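Gimosard hand-held gripper kit: notes after the first 50 episodes

I have been running the Gimosard kit at home for part of June 2024. It ships as a matched pair of hand-held grippers, a charging dock and a license for Zerkby, the logging software. I paid for mine. Brorcombe sells a similar pair with a shorter linkage, which I used last year and will refer to where it matters.

Setup took most of an evening. The dock wants its own power outlet, and Zerkby refuses to start a session until both units have been calibrated against the printed card. The manual covers this on one page and gets the order of steps wrong. Calibrate the right unit first, then the left, then restart the software.

My test set is ordinary household picking, mostly snack packages. Foil is a fair test for ridged pads. It slides, it folds, and the edge you aimed for moves when you touch it. 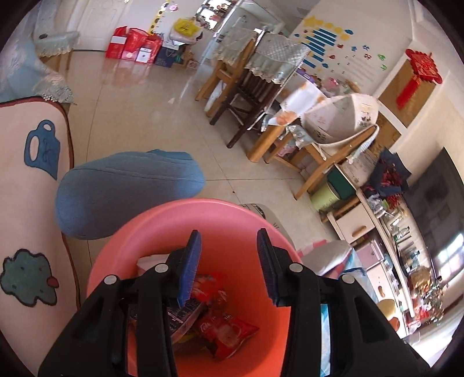 I logged 218 single-hand picks with the stock pads and 367 after changing to the softer set from Goodall. The softer pads close more evenly on thin packaging but wear faster at the tip. On rigid boxes I could feel no difference. The Brorcombe pads were stiffer than either, and I used to fold the packet against the side of the container before I could lift it.

Trigger travel is long. That gives good control over the last part of the closing motion and tires the index finger. I would like a stop screw. There is a software limit in Zerkby, but it only clips the recorded value and does nothing to the mechanism.

Two-handed sessions need more planning.
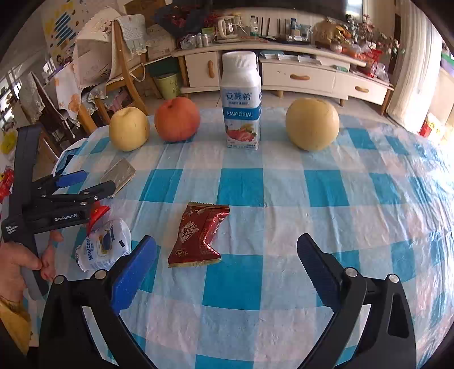

Time alignment between the left and right units is the part Gimosard has improved most. My older logs drifted over a long session; these stay in step well enough that I no longer trim them by hand. Object choice matters more with two units in play. A small yogurt cup leaves little room for a second set of jaws, while the big round Asian pear gives both sides plenty of surface and asks for a much wider opening. I now set the opening range per object – the default profile is too narrow for fruit.

Open issues so far: the dock light stays on after a full charge, and Zerkby drops the session name if you use a slash in it. Firmware 2 is supposed to fix the first. I have a spare set of Goodall pads on order and will log wear on those from the start.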